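Trodulora, domingo, 10 de junho de 2018. Notas curtas sobre a recolha de exemplos em simulação, para quem perguntou pelo formato dos episódios.

1/ Esta remessa tem 324 episódios. Depois da filtragem ficam 181. O resto sai quase todo por objetos que se interpenetram no primeiro passo da física.

2/ Cada episódio guarda a instrução em texto, as ações, o estado das juntas e duas vistas sincronizadas. Gravamos a 15 Hz. Acima disso o disco enche e o erro de validação não mexe.

3/ As instruções são escritas à mão pela Dewanti Yusof e revistas pelo Rizal Krishnan. Regra da revisão: se a frase serve para dois objetos do mesmo quarto, volta para trás.

4/ A posição inicial dos objetos é sorteada – a da mobília não. Em novembro tentámos sortear as duas coisas e o planeador passava mais tempo a recusar poses do que a gravar.

5/ Texturas: resolução baixa de propósito nas vistas próximas. O Benito Vidal discorda e tem um ramo à parte com as originais. Comparação quando houver GPU livre.

6/ Duas imagens do cenário do quarto, a mesma sessão:

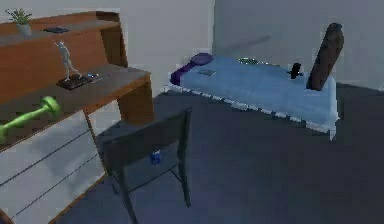
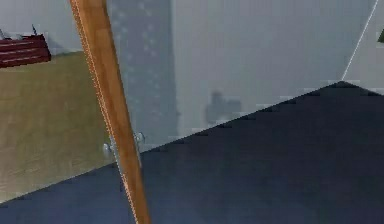 Renderizações do simulador. Na primeira, secretária e cama com os objetos pousados; na segunda, um poste de madeira a atravessar a imagem.

7/ Falta corrigir o registo do tempo: o carimbo das ações sai um passo adiantado em relação às imagens. O script de correção está com o Darmawan Lubis. Quem já descarregou a remessa deve esperar pela versão 2 antes de treinar.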